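Torbjørn Engebretsen
Thread, 14 posts

1/ Had the Tuvoro estate for a week while mine was in for a clutch. A few people asked what it's like to live with, so I'll put it all in one place. I paid for the hire myself and I don't know anyone at Allel, who build it.

2/ It's the smaller of the two petrol engines with the six-speed manual. There's an automatic as well but the hire place didn't have one. The car had done just over 1000 miles when I picked it up, so everything was still a bit stiff, the gearchange most of all.

3/ Driving position first. The seat goes low enough for me and the wheel pulls out a long way. I'm tall and I usually end up with my knees either side of the column. Didn't happen in this one. The clutch is light and bites high, and I stalled it twice leaving the yard.

4/ Motorway manners are good. It sits at 70 without much engine noise and the wind noise comes mainly from the door mirrors. Tyre noise is another matter. On the coarse stretch past the Hollora turn-off we had to raise our voices, and the radio went up and stayed up.

5/ Around town it's easy enough. You can see out of the front corners, less so out of the back. The rear pillars are thick and the back window is shallow, so I used the parking camera more than I normally would. The camera picture is fine in daylight and grainy after dark.

Reposts 41 - Replies 17 - Likes 200

6/ Now the boot, as that's why most people buy an estate. The floor is flat with the seats down and there's hardly any lip to lift things over. With the seats up it took our weekly shop, a pushchair and the dog's bed, and the cover still closed.

7/ With the seats folded I measured 1729 mm from the tailgate to the backs of the front seats. I'd set them where I drive, so a shorter driver will get more. A flat-pack bookcase went in diagonally with a bit of room to spare.

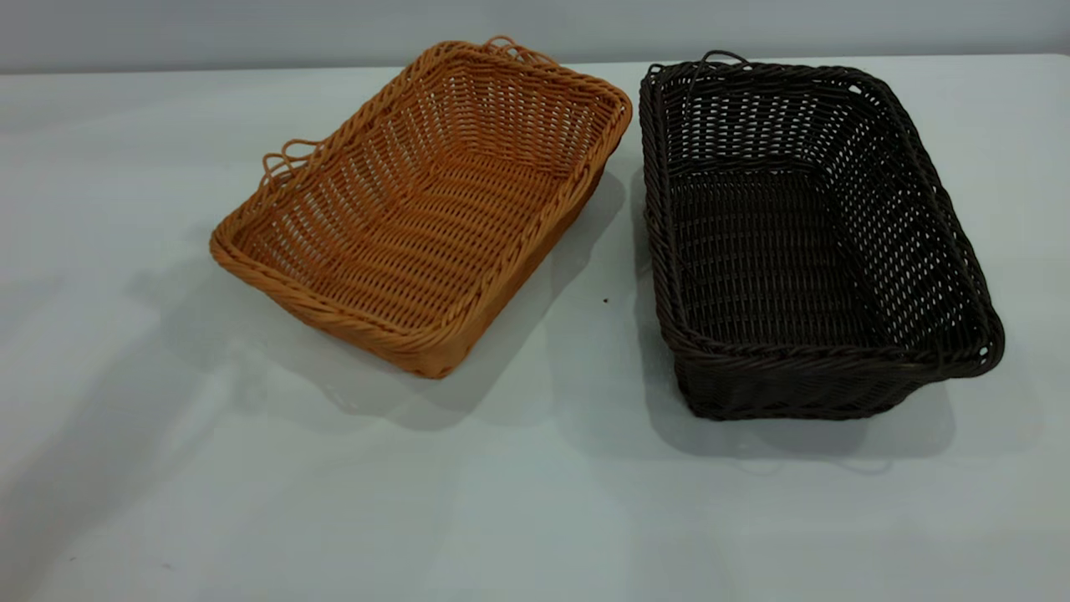

8/ There are 2 bag hooks, one each side, and they are set too low. A full carrier bag hangs with its bottom on the floor and tips over at the first roundabout. The side pockets are better. I kept a bottle of screenwash in the left one all week and it stayed upright.

9/ Under the floor there's a tray for the jack and a can of tyre foam. No spare wheel. You can order a space-saver but it has to be done when you buy the car, according to the man at the hire desk. I'd want one. I've had two punctures in three years and foam was no use for either.

10/ Economy. I filled it to the first click at the start and again at the end, and it came out at about 46 mpg. Most of that was motorway, with a few cold school runs. The trip computer said 49. Mine reads high too, so I wasn't surprised.

11/ The screen is the part I liked least. Heater temperature is on a proper knob, but fan speed is two taps in. The lane warning comes back on every time you start the car, and you have to go through three menus to turn it off. By the middle of the week I'd stopped bothering and just put up with the beeping.

12/ Ride is on the firm side when it's empty. Put some weight in the back and it settles down. I took it over the Tambunan road with four of us and luggage, and it was much nicer there than it had been on the way to work with only me in it. My mother-in-law slept through most of it.

13/ Would I buy one? Used, probably, in a couple of years. The new price is more than I'd spend, and my own car is fine now it has a clutch again. If you do look at one, try it on a rough surface before you sign anything and ask about the spare wheel.

14/ The facelift is due in June and I'm told the fan control moves back to a button. If so, that's one complaint gone. I'll try to borrow one when the hire place gets them in and add to this thread.

Print this thread | E-mail this thread

Shares 38

Comments (4)

gill_in_the_slow_lane
Agree on the tyres. We swapped ours for a different make at the first change and it's a lot quieter. Didn't cost any more either.

Pete M
Is the boot floor height adjustable? On the brochure it looks like there are two levels.

Torbjørn Engebretsen
Pete - not on this one. It might be on the dearer trim, worth asking the dealer.

oldsaloonman
46 isn't bad. I get 38 from mine on a good day, but it's fifteen years old and I have a heavy right foot.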